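Search this blog
Go

The Bread Machine and I Are Seeing Other People

I bought the Dusto bread maker in November, when I was feeling optimistic and had a coupon. It has 22 programs. I have used two of them, and one was by accident.

The accident was Jam. If you put flour, yeast and water in and press Jam, you get a warm gray paste that smells like a brewery carpet. I still ate a spoonful, for science.

The basic white loaf came out fine the first time. Tall, golden, a hole in the bottom where the paddle had been. I sent pictures to my whole family. The second loaf, same flour, same everything, had a crater in the top you could keep soup in. The manual blames "ambient conditions," so apparently my kitchen has weather.
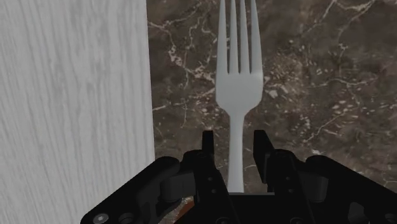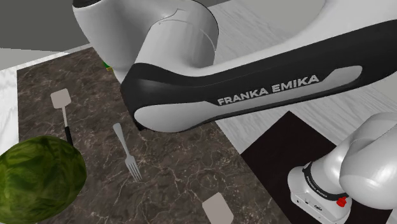
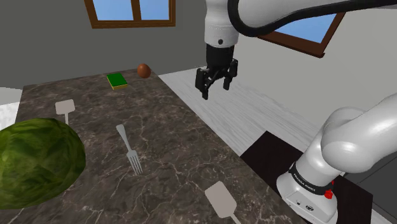 So I cut the water by a tablespoon, as the manual suggests on a page I'd skipped, and loaf three rose so hard it glued itself to the lid. Loaf four I forgot the salt. You wouldn't think a pinch of salt matters much until you've had toast that tastes like an envelope.

My neighbor Kwadwo Amissah bakes by hand, in a Dutch oven older than both of us, and he has been very kind about all this. He came over, looked at loaf five, knocked on it, and asked if I owned a scale. I did not. I had been measuring flour by jamming the cup into the bag, which packs in a lot more than you'd guess. I now own a scale. Loaf six was good! Not great, a bit chewy at the corners, but my daughter took a second slice without being asked.

I'm going to try the whole wheat setting next. It takes almost five hours and beeps 40 minutes before the end for reasons the manual keeps to itself.

78 shares
3 comments

Braulio Bañuelos
The beep is for raisins. Mine does it at 5 a.m. whether I have raisins or not.

doughnut_hole
Take the paddle out before the last rise. Smaller hole.

Marcy
I made the Jam mistake too. Did not eat it.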